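Prirnenberg bench notebook
27 November 2018
Ulises Cáceres

Carrying on from the Bornby pages. The white table is staying where it is, against the pale wall. I had thought of turning it the long way, but then the cables have to cross the walkway and we have been through that before.

Table height measured at the front edge, then again at the back, 2 mm lower at the back. Shimmed the rear feet with the thin stock from the Pereyra drawer. Clear space between the front edge and the wall is now 145 cm with the table pushed up, which leaves enough to get a stool in.

Surface: wiped down with the mild cleaner only. The scuffs don't lift and I'm not going to sand them. There is a small brown stain near the right edge that I tried twice, no change. Leave it. If Gretar wants a clean top they can order one, the old quote was 162 for the board without the edging and should still be in the folder.

Small black things on this table are easy to lose track of in the evening light, so from now on they go back into the tray when the bench closes. I spent too long this morning looking for a spacer that was in my apron pocket.

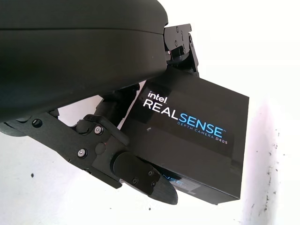
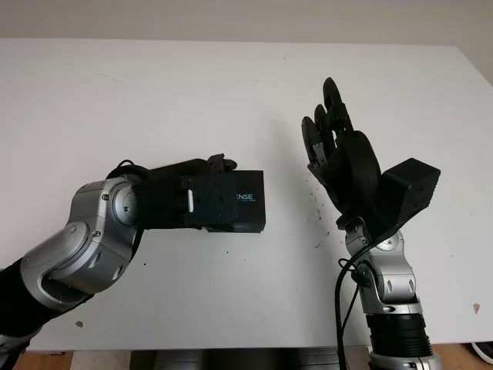
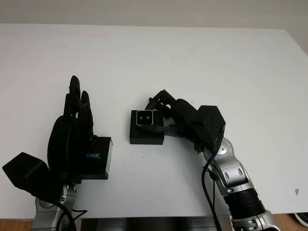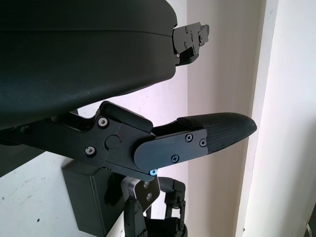 White tabletop with a pale wall behind it, second and third pictures.

Prirnenberg Workshop, Bench and Fixtures Group

Still to do on the table:

Dark specks on the top, toward the right side. Brush them off before wiping, otherwise the cloth drags them across. I don't know what they are. Keep a pinch in a bag if there are more tomorrow and I'll look under the loupe.

Floor strip along the front edge: sweep, no water on the wood.

Shadows. The overhead light is fine for handling the black box but poor for reading anything printed on it. Tried the clip lamp from the left, too much glare. Tried it bounced off the wall and that was better. Tape mark on the shelf shows where the lamp was.

Shims: check again after a few days, the thin stock compresses. If the back has dropped, use the 2 mm plate and skip the stack.

Pereyra drawer is nearly out of thin stock. Added to the November order. Stool with the bad caster is by the door, please don't bring it back in.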